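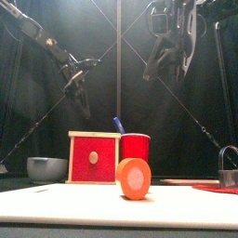
Figure 4.1 A two-arm cell with both grippers raised over the board.

Chapter 4
Looking After a Two-Arm Cell

Most of what goes wrong with a robot cell goes wrong slowly, while everyone is admiring something else. The arms get the attention. The screws holding their fingers on get none until a finger begins to droop, and then there is a meeting.

This chapter follows one cell, kept at the Imimcombe workshop and known there as Kindel. It has two arms, one gripper on each, and a logbook that Gintarė Mockus started in January with the heading "Faults (if any)". By page 11 she had crossed out the brackets and what was in them.

The routine has not changed much. Before a shift the arms are sent to their raised position and left there while you check fingers, cables and fasteners, in that order. Cables deserve more time than they get. A loop that has room to spare with the arm up may be pulled tight when the wrist turns – move each joint through its full range by hand command, slowly, and watch the cable instead of the screen.
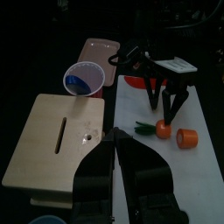
Finger height is the next matter, and the one students get wrong. A tip set a little low will press on whatever it meets, and small round things answer by rolling away. Bring the tip down in short steps until it only just meets the top of the object, note the reading, and then do the same with the other arm. Do not copy the first figure across. Ravindra Ahuja did so once, and the entry for that afternoon runs to 48 lines, several of them about him.

Wrist cameras come last. They see their own fingers all day long, so a finger that has shifted in its mount will show up in the view before it shows up anywhere else. Save one view after every service and compare it with the last good one. Kindel's store held 817 of these at the time of writing, most of them dull, as they should be.

Section 4.2 deals with replacing a finger. You will need the small hex keys, which will be in someone else's drawer.

Shares 11 Comments 4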